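Section 4. Sorting the small bottles

Okay, you've got your labels printed and your list from Section 3 next to you, so now we get to the part I like best. I do this on the big butcher-block table in my kitchen, but any flat spot with decent light works fine.

1. Clear off a patch of table bigger than you think you need. I always start too small and end up shuffling things around with my elbows.

2. Wash your hands and dry them really well. Tablets and damp fingers don't mix!

3. Set your basket to one side, left or right, whichever hand you don't write with. Mine is plastic with slots in the sides, and I love it for this (you can see what's in there without picking anything up).

4. Fill one bottle at a time and screw the cap all the way down before you reach for the next. If you get called to the phone, cap it first – then go.

5. Finished bottles go straight in the basket, standing up. Anything you still have a question about stays out on the table by itself until you've checked it against the list.

Note: clear bottles are great for telling things apart at a glance, tan tablets from red ones and so on, but they let the light in. Keep the basket in a closed cupboard between sessions.

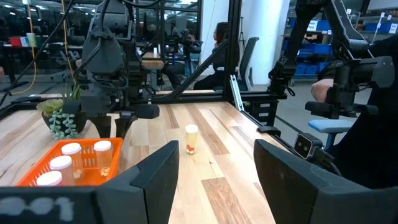
Heloísa Portela wrote in to say that she tried step 5 with two questionable bottles out at once and mixed them up, so she'd like the guide to say one, only one, and no exceptions. Fair enough, consider it said. She also puts the date on the cap with a paint pen, and I've started doing that too.

Caution: color is a hint and nothing more. Two different tablets can look exactly alike, so go by the label every single time. If a bottle has lost its label and you can't match it to your list, ask your pharmacist before anybody takes anything out of it.

Caution: white screw caps like these may not be childproof. Little kids in the house? Use locking caps and a high shelf – both, please.

6. Check off each bottle on your list as it goes into the cupboard, and write down anything that's running low. The refill sheet is in Section 5.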